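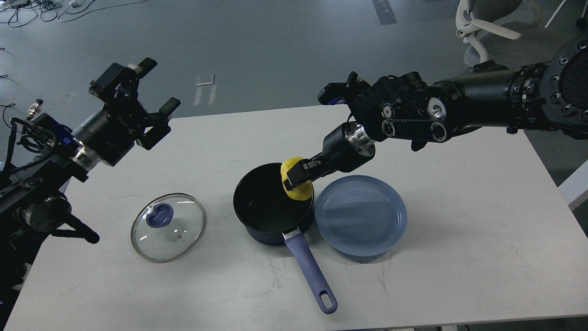
Descaling and Hard Water: Notes for Residents

The water supplied to the Tustarthorpe buildings is drawn from the Sadero wellfield and has always been hard. The February test at the pump house gave a total hardness of 167 milligrams per liter as calcium carbonate. Anything above 120 is generally classed as hard, and the softening plant does not treat water going to individual apartments. Residents who moved in over the winter have asked what this means for kettles, faucets and cookware.

Hardness is dissolved calcium and magnesium. When the water is heated, part of the calcium comes out of solution as carbonate and settles on whatever surface is warmest. In a kettle that is the element or the base plate. In a water heater it is the bottom of the tank, where the layer slows heat transfer and lengthens each heating cycle. The deposit is not a health concern.

White vinegar or citric acid will remove it. For a kettle, fill to the halfway mark with equal parts vinegar and water, bring to a boil, switch off and leave for 30 minutes. Pour out, rinse, boil once with plain water and discard. Citric acid has less odor and is used at 2 tablespoons per quart. Do not combine either one with a cleaner containing bleach.

Scale in cookware is usually seen as a chalky ring at the water line. It is easy to confuse with cooked-on starch, which does not react to acid and needs detergent and a soak.

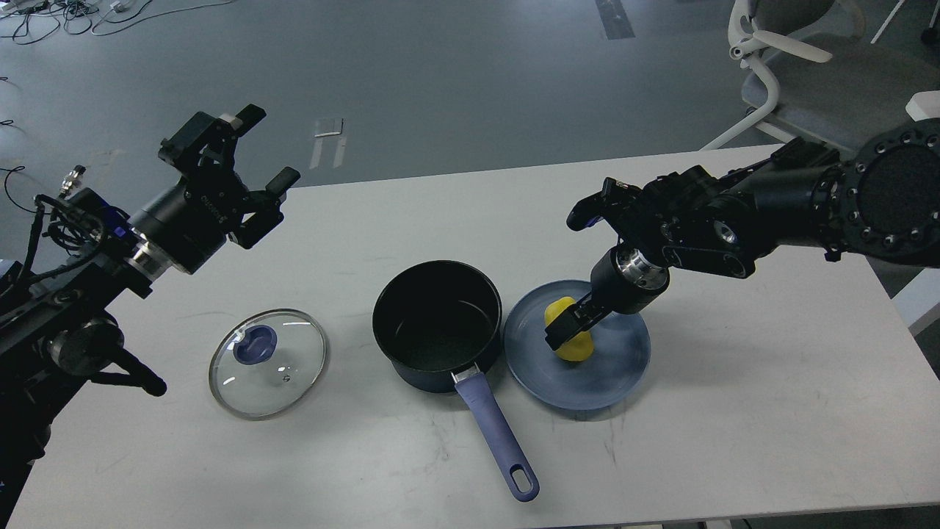
Coated surfaces need more care than bare steel. Use diluted vinegar, warm it gently for five minutes, and keep steel wool and scouring powder away from the coating. A dark, speckled nonstick interior like the one in this saucepan can hide a thin film of scale under ordinary kitchen light, so check it by touch: a clean coating feels smooth and a scaled one feels gritty. Glass lids with a metal rim collect deposits where the rim meets the glass. Lay a cloth dampened with vinegar along the rim for ten minutes, then rinse and dry.

Faucet aerators should be unscrewed every few months and soaked overnight. Note the order of the screens and washers before taking them apart. If flow does not improve after cleaning, the restriction is probably upstream and should be reported.

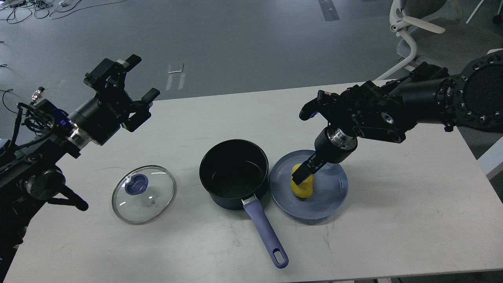
Saucepan with its glass lid set to one side.

Water heaters in the Dumitrescu wing are flushed by the building staff and residents should not open the drain valve. In all other units, flushing is by request. The procedure takes 2 hours, during which there is no hot water in the apartment. Requests go on the Cekari maintenance form, using code 402. The first appointments are on 26th March, mornings only. Please clear the floor in front of the heater closet before the appointment and leave the closet unlocked.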